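Kleiderbügel hinterlassen Beulen an den Schultern, was tun?
Gefragt von Draduneck, Donnerstag, 29. September 2022

Ich besitze 28 Oberteile und inzwischen fast ebenso viele kleine Schulterhöcker. Gewaschen wird bei 30 Grad, danach kommt alles direkt auf den Bügel und trocknet über der Badewanne. Morgens sehe ich aus, als wüchsen mir Flügelansätze. Breitere Bügel habe ich probiert, die Beulen wurden lediglich breiter. Falten kommt ungern in Frage, mein Schrank hat genau ein Fach, und darin wohnt die Bettwäsche. 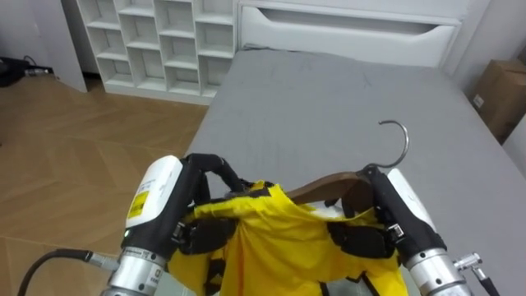
Gelbes Teil auf braunem Holzbügel

Hat jemand eine Lösung, die ohne Dampfstation für den Preis eines Gebrauchtwagens auskommt?

Mota
Strick niemals nass aufhängen. Das Gewicht vom Wasser zieht den Stoff über die Bügelenden, und so trocknet er dann eben. Handtuch auf den Wäscheständer, Pullover flach drauf, nach ein paar Stunden wenden. T-Shirts kannst du am Saum aufhängen, mit Klammern an den Seitennähten, dann sitzen die Abdrücke dort, wo keiner hinschaut.
Für die vorhandenen Höcker: Stelle mit der Sprühflasche anfeuchten, mit den Fingern zusammenschieben, 10 Minuten liegen lassen, glattstreichen. Bei Baumwolle klappt das meistens. Bei Viskose viel Glück.

Jindar
Einfach Jacke drüber.

Zinen
Mota hat recht, ich ergänze nur das Platzproblem, mit dem ich auf 62 Zentimetern Schrankbreite gut vertraut bin. Die Bettwäsche muss raus aus dem Fach. Meine liegt in einer flachen Kiste unterm Bett, seither haben die Pullover ein Zuhause. Vorher nachmessen, wie hoch der Spalt ist. Ich habe das beim ersten Mal für überflüssig gehalten und besitze seitdem eine sehr schöne Kiste im Keller.

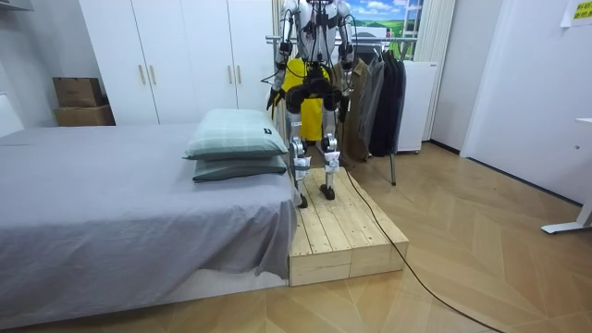 Am Fußende, mit niedrigem Holzpodest

Und die Bügel nach der Schulterbreite kaufen: Das Ende sollte knapp vor der Ärmelnaht aufhören. Steht es in den Ärmel hinein, hast du den Höcker gratis dazu.

Draduneck
Danke, die Sprühflasche hat bei vier von fünf Shirts gewirkt. Das fünfte ist Viskose. Es trägt jetzt Jacke.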